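Acta de la reunión sobre pinzas, 16 de noviembre de 2018

Nos juntamos con café y bastantes ganas de hablar, así que la cosa se alargó un poco, como siempre.

## Comparativa

Repasamos con cariño los resultados de la Kuker y la Sestell en el simulador, con 32 agarres por modelo. La Sestell gustó más en piezas pequeñas, aunque a varios nos sigue pareciendo algo lenta al cerrar. Queda pendiente repetirlo todo con el controlador Dunleavy (¡por fin llegó la licencia!).

## Escena de cocina

Se aprueba seguir con la encimera de mármol, la olla en el centro y un brazo a cada lado. En la vista cenital, la pinza derecha sujeta el cilindro rojo y blanco sobre la tabla, y la izquierda está libre.

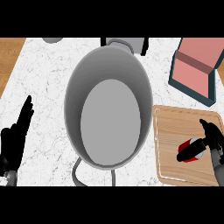
## Pendientes

- Pedir presupuesto a Fenditz para la segunda cámara.
- Repetir la comparativa antes de la próxima reunión.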